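Home | News | Apps | Maps & Data | Events | Contact

We use cookies to improve your visit. By continuing to browse this site you agree to our cookie policy. OK

Open day at Drurmont: how a flood map gets made

The mapping office at Drurmont opened its doors to the public for one afternoon, and I drove over to see it. The office runs the flood and road closure map that most people in the valley have used at least once, usually at night and in a hurry. It sits on the second floor above the county records building. Parking is behind the building and costs nothing, but the entrance is on the other side, so allow a few minutes to walk around.

There were 40 places and all of them were taken. We signed in at a desk, got a paper badge, and were split into two groups. Mine started in the map room, which is smaller than I expected. It has two rows of desks, a wall screen, and a radio on a shelf that stayed on at low volume the whole time we were there.

The map is built on a program called Drirno. It pulls in river gauge readings, road reports from the highway crews, and messages sent by residents through the phone app. The staff member leading our group showed us a replay of the high water in September, sped up so that a full night went by in a few minutes. Roads turned from green to yellow to red as the reports came in. You could see the east bank go first, then the two low crossings south of town.

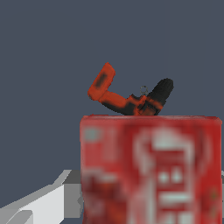 What I wanted to know was how they decide which messages to trust. The answer is that a single report from the public never closes a road on the map. It puts a gray marker there that only the office can see. When a second report comes in from a different phone close by, or a gauge upstream is rising, the marker moves up a list and a person looks at it. If that person agrees, the road goes yellow. Red needs a call to a crew or to the sheriff's office.

This is slower than a fully automatic system, and one visitor said so. The reply was that they had tried it the other way for a season. Too many wrong closures came through, and drivers started to ignore the map. Since the change, the usual wait between a first message and a public marker has been some 19 minutes on a busy night. They would like it to be shorter.

After the replay we were allowed to try the reporting screen ourselves on a training copy. You pick a type of problem, drop a pin, and add a note if you want to. The older version asked for much more, including a depth in inches, and people gave up halfway through. The current one has three questions. I filed a fake downed tree on my own street and watched it show up on the wall screen a moment later, next to a dozen others from the rest of the group.

The second stop was the message desk. Here the office handles the alerts that go out through text, the app, and its social media pages. Every alert is written from a set of short templates. The templates are kept in a binder as well as on the computer, so they can be read over the phone to a radio station when the network is down. I thought the wording was good. It gives the place first, then the problem, then what to do, and it leaves out the agency names that used to take up the first line.

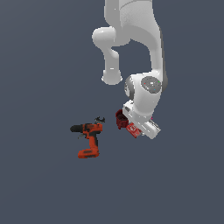 The weak point is still coverage. The hills west of Albers have poor signal at the best of times, and the people who live there are often the ones with only one road out. The office has a plan for them called Nerkesari. It is a low-power radio link between five relay boxes, mounted on existing poles, that can carry short text messages when the cell towers fail. A resident's phone connects to the nearest box over Wi-Fi, and the message hops from box to box until it reaches town.

Three of the boxes are up. The other two are waiting on permission from the pole owner. We were shown a spare box with the cover off. It is about the size of a lunch cooler, with a battery that takes up most of the space. The battery should last for two days without power from the line. It has no voice or photos, and messages are limited to a couple of sentences. During a drill this summer most of the test messages got through, though a few arrived out of order, and that problem has not been fixed yet.

There was a good question about privacy. A resident's location is sent with each report, and somebody asked how long it is kept. The exact position is removed after 30 days and only the road segment stays in the records. The app does not track anyone between reports. I would have liked to see this printed on the handout, and I mentioned it on the comment card.

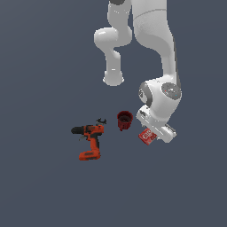
By the Maps & Data desk | Oct 5, 2019

The last part of the visit was a talk in the meeting room, with coffee. It covered what residents can do before the wet season. Download the map for offline use, because the app will show the last saved version if it can't connect. Turn on alerts for your work address as well as your home. If you send a report, stay off the road while you do it.

Those who don't use a smartphone can call the recorded line, which reads out the closed roads in alphabetical order. It is updated whenever the map is.

The full visit took just under two hours. The stairs are steep, but there is an elevator at the north end of the building if you ask at the desk. Another open day is planned for the spring, and sign-up will be through the office's page.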